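Soggy bottom buns at a food stall: what order do you build in?

4 min read
17 replies

ridgeline_kev
I run a burger stall two evenings a week on the square in Trevelside and a longer shift on the last weekend of the month. Three of us on it. We sell 80 burgers on a normal evening and more when there's a match on.

My problem is the bottom bun. People walk off with the box, find a bench, talk for a while, and by the time they're halfway through the bottom has gone to paste. I've had it said to my face a few times now and one person wrote it on the town page, so I want to sort it before November when we get the lights crowd.

Current build from the bottom: bun, sauce, patty, cheese, onions, pickles, lettuce, sauce, top bun. Buns are a soft potato roll from Panicker, the wholesale bakery, toasted on the flat top. Patties are four ounces, smashed.

What order is everybody else using, and has changing it made a difference?

mottled_hen
Lettuce on the bottom. It's a barrier between the meat juice and the bread. I did three summers on a stall at Skelldale and that was the first thing I changed. Whole leaf, not shredded. Shredded does nothing except fall out.

Ajith Kandasamy
I disagree with lettuce on the bottom for a hot burger that sits in a closed box. The patty cooks the leaf. You get a limp layer that gives off its own water, and now the bun is wet from two directions.

Your toast is where I'd start. How long are the buns on for, and is there any fat on the cut side?

ridgeline_kev
Maybe 20 seconds, dry. They get some color but I wouldn't call it a crust.

Ajith Kandasamy
Too short and too dry. Butter or mayo on the cut side, edge to edge, and leave it until it's properly brown and a bit hard to the touch. Mayo browns more evenly and doesn't burn as fast. You want it to feel like the outside of a grilled cheese.

mottled_hen
Agree on the toasting. Don't agree on the lettuce. A limp leaf that's still in one piece keeps more grease off the bread than no leaf at all. Green leaf with a frilly edge holds up better than iceberg for this in my experience, and it sticks out the sides so the customer can see they got some.

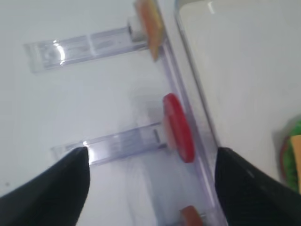 Reply 7: resting the patty

Davina Imrie
I teach the short catering course at Prirnusby and this comes up with every group. Before anybody moves the lettuce, rest the patty. Put it on a wire rack for a minute after it comes off the heat. A lot of what soaks into the bun is liquid that would have run out on the rack.

People tell me they don't have time for that with a line. You do, if you cook one batch ahead. The cheese can go on during the rest and it melts fine from the heat in the meat.

For order, I teach bun, thin layer of mayo, lettuce, patty, cheese, then anything wet on top. Sauce with a lot of vinegar or tomato in it should never touch the bottom bun.

ridgeline_kev
Our sauce is ketchup, mayo, mustard and pickle brine, so that's probably not helping.

Davina Imrie
Move it to the top bun and use less of it. You can put plain mayo on the bottom.

grillwidow
My husband has a trailer and he'd argue with all of you. He says the box is the problem. A closed clamshell steams whatever is inside it. He went over to wrapping in greaseproof paper with the top left loose and the complaints went down without him touching the build at all.

fourthbatch
Second this. Paper is also cheaper. We paid 398 for our last order of printed boxes and half of them got damp in the van anyway.

ridgeline_kev
I bought 2000 boxes in the spring with our name on them so I'm not in a hurry to hear that, but OK.

grillwidow
Punch holes in them. Two in the lid near the hinge. A paper punch does it, you can do a stack while you're watching TV.

pellham
Could you go back to the order for a minute? Where does everybody put the cheese? I've always gone on top of the patty and never thought about it, but a guy I worked with put a slice under the patty as well and said it sealed the bun better than lettuce.

Ajith Kandasamy
Cheese under the patty works. It's fat, so water doesn't get through it easily, and it doesn't wilt. Downside is cost, and some people find two slices too much. If you only use one slice I'd still put it on top because that's what customers expect to see.

mottled_hen
One slice on top, lettuce under. The layers I'd build on are leaf first, patty on the leaf, cheese on the patty. I do it in a metal tray so the drips stay in one place and I'm not wiping the table between orders.

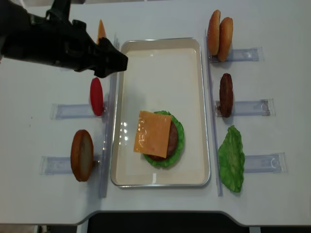
Then everything wet goes on above the cheese: onions, pickles, sauce, top bun. If the onions are cooked, drain them first. I kept ours in a sieve over a tub and you'd be surprised how much came out by the end of a shift.

Ajith Kandasamy
I'll give you the drained onions. I still say try it with and without the leaf, same bun, same box, and leave both closed for ten minutes. Then cut them in half. I did that when I opened and the one without was drier, though my toast was heavy by then and that may have been doing all the work.

mottled_hen
And I did the same thing and got the opposite. What lettuce were you using?

Ajith Kandasamy
Iceberg, shredded.

mottled_hen
Well there you go.

Ajith Kandasamy
Fair enough. I'd like to see it with a whole leaf before I give in, though. And dried. Most stalls wash it and use it straight out of the colander.

Davina Imrie
Please dry it. Salad spinner, then lay the leaves between paper towels in a lidded tub in the cooler. Wet lettuce under a patty is worse than no lettuce, so you may both be right depending on how it was handled.

pellham
What about the bun itself? Potato rolls are soft to begin with. I moved to a brioche type and it was worse, then to a plain sesame bun with a tighter crumb and it was a lot better. Not as nice to squeeze but it gets to the bench in one piece.

fourthbatch
Brioche is overrated for takeout. Fine on a plate.

grillwidow
Careful there, my husband sells a lot of brioche. His regulars would walk.

fourthbatch
I'm only saying what happened to mine.

ridgeline_kev
OK, back with some results. I didn't change everything at once because then I wouldn't know what did it.

First evening I only changed the toast, mayo on the cut side and left until brown. Big difference. I kept one back in a box for ten minutes and the bottom was damp but holding.

Second evening I kept the toast and moved the sauce to the top. Better again. My sister is on the build station and she said it was quicker too because she wasn't picking up the sauce bottle twice.

Third evening I added a whole leaf on the bottom, spun dry. I honestly can't tell whether it helped. It didn't hurt. The burger slides around more when you bite it, and that got one comment from a customer. I might keep it because it looks better from the side.

Resting the patties is the one I'm struggling with. The trailer is narrow and there's nowhere to put a rack except on top of the bun crate.

Davina Imrie
Half-size rack over a shallow pan, on the cool end of the flat top. It doesn't need to be off the grill completely, it just needs to be off the heat and up out of its own juice.

ridgeline_kev
That would fit. I'll measure it tonight.

mottled_hen
For the sliding, put a small dab of mayo on top of the leaf as well, or press the leaf flat with your palm and crack the rib before it goes on. The rib is what makes it rock.

Ajith Kandasamy
Or leave out the leaf.

mottled_hen
Or that.

grillwidow
Did you punch the boxes?

ridgeline_kev
One stack so far.

Share 6 | Comments 17

Related threads
Flat top or chargrill for a small trailer
Keeping sliced onions overnight, yes or no
Who is still taking cash only?
Best way to hold fries for ten minutes
Generator noise complaints at evening markets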